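Parnlow
Work with us > Open calls

Teleoperators wanted: computer assembly and disassembly tasks (part time, on site)

Posted March 28, 2025

Parnlow is looking for people to guide a robot arm through small jobs on desktop computers, so that a learning system can be trained on the recordings. You will sit at a station next to the bench and move the arm with a hand controller. Every run you complete is saved with the arm's movements and the video from the cameras, and becomes one example in the set.

The project is called Tretis. The first part of the collection closed in December and covered cable plugs and case panels. The part we are recruiting for now covers processors, memory modules, expansion cards and hard drives, going in and coming out.

What you will do

Each shift starts with a short check of the arm and the cameras. After that you work from a task card. A card names the part, where it starts and where it should end up. You carry out the task, mark the run as good, failed or abandoned, reset the bench by hand and go again. Failed runs are kept, so please do not delete them. We would like you to write a line or two on what went wrong.

We are asking each operator for 200 completed runs over the length of the contract. Abandoned runs do not count towards this. Pace varies a lot from task to task and we do not rank operators on speed.

Who can apply

You do not need a degree or any background in robotics. You do need:

Steady hands and reasonable patience with repeated work
Good near vision, with glasses or lenses if you use them
Some experience of opening up a desktop computer, at home or at work
Enough written English to fill in the run notes
To be 18 or over and allowed to work in the UK

Experience in electronics repair, model making, dental or lab work is useful. So is time spent with game controllers. Left-handed applicants are welcome and the controller can be swapped over.

Hours and pay

Shifts are four hours with two paid breaks. Pay is £260 for a week of four shifts, with the same rate during training. Training takes 2 shifts and is done in pairs. We have 9 places. Mornings and afternoons are both open, and we try to keep people on the pattern they ask for. There is no evening or weekend work.

The building is step free from the street to the bench area. The operator's chair and screen can be adjusted, and you may stand if you prefer.

The bench, from a fixed camera beside or above it and from the wrist camera:

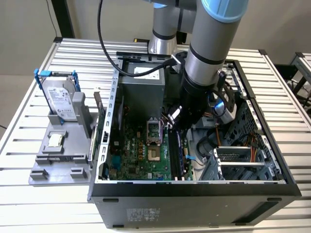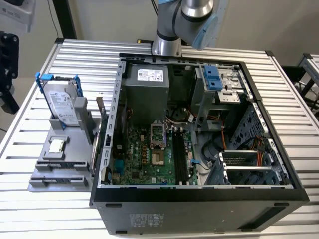
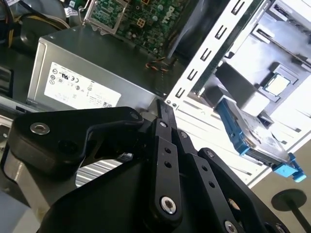 Most of the skill in this job is learning to use two kinds of view together. Operators tend to rely on the side view at first, then move over to the wrist camera for the last part of an approach. The wrist view takes getting used to. It turns with the arm, and in the third picture the motherboard is at the top with the power supply below it and the gripper's own fingers cover much of the lower half. You will practise on that view before you are given any processor tasks. The socket and the memory slots are the places where a careless approach does damage, and we would rather have a slow run than a bent pin.

Recordings show the bench and the arm. Your voice is not recorded. Run notes are stored under an operator number.

How to apply

Use the form on the Parnlow site and choose "Tretis operator" from the list. Tell us which shifts you could do and describe one repair or assembly job you have done, in a paragraph or so. A CV is optional. Applicants we want to meet will be invited to try the controller for half an hour, and travel to that visit is refunded.

If you worked on the Jisano collection with us you can skip the trial. Put your old operator number on the form.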